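Fornness brings its "one cloth, one room" tidying programme to shared bedrooms

Last updated: Thursday, November 4, 2021

Fornness, the household advice service for people who live in small homes, is opening its tidying programme to families and tenants who sleep, eat and store their things in the same room. Registration is open now and the first home visits will start in December.

The programme was tested during this year in 60 homes. In most of them the bedroom was also the place for snacks, medicines, chargers, school books and visitors. The households did not ask us for more cupboards. They asked how to find the small things again at the end of the day, and how to clear a surface quickly when somebody wants to sleep or to eat.

Our method begins with one covered surface. The household chooses it and spreads a cloth on it, preferably a checked one, and every loose item in the room is brought there first. Packets are put on one side, bottles on the other side, and anything with a wire is kept away from both. A clear plastic sheet over the cloth is recommended where food or drink is present — it can be wiped, and the cloth under it needs washing less often. Only after this the items are given a place.

"Many people think that they must begin with the wardrobe," said Iddrisu Amoah, who leads the home visits at Fornness. "I ask them to leave the wardrobe closed. We work with what is lying outside, because this is what makes them tired when they enter the room. After the first evening they can already see which things they use and which things are only travelling from the bed to the table and back."

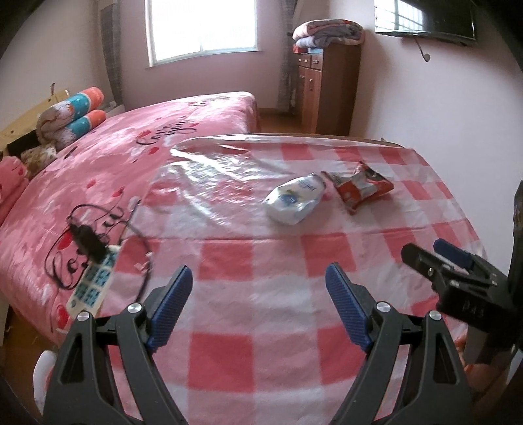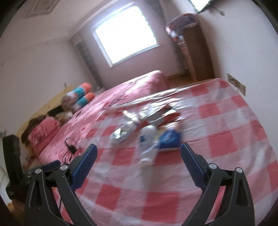
Red-and-white checks under clear plastic, in a bedroom with pink bedding. First picture: a white package and a red snack bag. Second picture: bottles and packages gathered together.

The service consists of 5 steps, and each step is planned for one evening. The first is the gathering on the cloth. The second is for packages and food, which are checked for date and moved to one closed box. The third is for bottles and small glass items, which should stand upright and never be kept on a bed. The fourth is for cables and chargers. The last evening is for the bed itself: cushions, bolsters and covers are shaken, and those which are not used for sleeping are stored together at the head of the bed.

Patterned covers are welcome. In the test homes we noticed that small dark objects are easily lost on a floral bedspread, and for this reason chargers now have their own evening. It was a request from the households and we are glad that we followed it.

Each registered household receives a printed guide, prepared together with our partner Prolteo, and a set of labels. The guide is written in simple language. The cloth is not included, as we prefer that families use one they already own. Those who do not have a suitable cloth can ask for one at the Sulemana shop, where 300 pieces are reserved for participants.

Fornness has until now received 352 requests for information. Places for December will be given in the order of registration, and households with children or with older relatives in the same room can ask for a shorter visit on two separate days. There is no fee for the first visit.

Registration can be made at the Fornness office or at the Drunska information desk during opening hours. Journalists who wish to speak with Iddrisu Amoah, or to be present at a home visit with the agreement of the family, are kindly asked to contact the Fornness press office in advance.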